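Nidley Hearing Aid Batteries and Dry Box - Customer Page

Sudusance Hearing Supplies
Home / Products / Hearing care at home / Nidley Dry Box Set

Nidley Dry Box Set for behind-the-ear and in-the-ear hearing aids

Product details

The Nidley Dry Box Set is made for people who wear hearing aids every day and want to keep them free of moisture during the night. Sweat, rain and steam from the kitchen can enter the small openings of the hearing aid, and after some months the sound may become weak or may stop for short moments. Many users then think that the aid is broken, and they bring it to the clinic. In many cases it only needs to be dried and cleaned.

The set can be used with all common models, also with ear moulds and with the streaming clips that some people wear around the neck. It is not suitable for cochlear implant processors with the battery attached. Please ask your implant centre which drying product they advise.

What you receive

One dry box with screw lid
2 drying capsules, sealed
One soft brush with magnet at the end
One cleaning cloth
One printed guide in large letters (English and Spanish)

Batteries are not included. They can be ordered together with the set, please see below.

How to use the box

Take the hearing aids out of your ears and wipe them with the dry cloth. Do not use water, alcohol or baby wipes. Open the battery doors and take the batteries out. If your aids are rechargeable, switch them off and charge them first, then put them in the box for the remaining hours.

Open the foil of one drying capsule and place the capsule in the lower part of the box. Put the tray over it and lay the hearing aids on the tray. Close the lid firmly. If the lid is left a little open, the capsule takes moisture from the room and will be finished much sooner.

Leave the aids inside overnight. In the morning, put the batteries back and close the doors gently. When a door does not close easily, please do not press it. Usually the battery is upside down.

The colour of the capsule changes from orange to white when it is used up. Under normal conditions one capsule works for 2 months. In a humid home, or when you do much sport, it can be shorter. Write the starting date on the label under the box, there is a white field for this purpose.

Safety

The drying capsule must not be eaten. Keep it away from small children and from pets. Batteries are dangerous when swallowed, also the used ones. If you believe that a child has swallowed a battery, go immediately to the emergency department and do not wait for signs of illness.

Do not put the box on a radiator, in the microwave or in direct sun behind a window. Do not dry the hearing aids with a hair dryer.

Sizes and order numbers

Dry Box Set, white lid: ND-18
Dry Box Set, blue lid: ND-26
Drying capsules, pack of four: ND-70

The blue and the white version are the same inside. Some couples order one of each so that the aids are not exchanged by mistake.

Subsidy and reimbursement

The dry box is an accessory and most health plans do not pay for it when it is bought alone. If it is written on the same prescription as the hearing aids, some plans accept it as part of the fitting. We can issue a separate invoice with the name of the patient, the order number and the stamp of our shop. Please tell us before you pay, as we cannot change the name on the invoice later.

Customers who hold the Purnen care card receive a reduced price on capsules and batteries, but not on the box. The card has to be valid on the day of the order. A photo of the card is enough, both sides please. For members of the same household one card can be used, when the address is the same.

If your claim was refused, Yatziri Arriaga in our office can look at the letter with you. She cannot decide in the place of your insurer, but she knows which papers are often missing.

Delivery and collection

Orders are packed by Braulio Ventura and leave our store on the next working day. You can also collect your order at our counter in Solís, next to the dental clinic. The entrance has a ramp and the bell is on the left side. At the counter we can show you how to open the box, and if your hands are weak or painful we can loosen the screw lid a little for you.
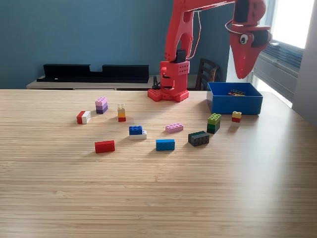 Table by daylight, with a red robotic arm at the back.

Returns

You can return the set within 26 days if the foil of the capsules is not open. For reasons of hygiene we cannot take back a used brush or cloth. If the lid or the tray arrives broken, send us a short message and we will replace the part. You do not need to send the broken one - please only keep it until you hear from us.

Questions from customers

Can I put both hearing aids of two persons in one box?
There is space for this, but we do not recommend it. The aids look alike and the settings are different for each person.

My aids are described as water resistant. Do I still need to dry them?
Yes, it is still useful. Water resistant means that a little rain does not damage them. Moisture from the skin can stay in the tube and in the microphone opening.

Can I dry the capsule in the oven and use it again?
No. These capsules are for one use only. Put them in the normal household waste. Batteries have to go to a collection point, and we also take them back at the counter.

The sound is still weak after one night in the box. What now?
Change the wax filter and try a new battery. If it does not help, make an appointment with your audiologist. It is also possible that there is wax in the ear itself, and this should be removed by a nurse or doctor.

Contact

For advice on hearing care products, ask for Elvia Contreras or Aigars Ozoliņš. If you find it hard to use the telephone, write to us with the form on this website and we will answer in writing. A hearing loop is installed at the counter.

Prices and subsidy information last checked: 2018-05-30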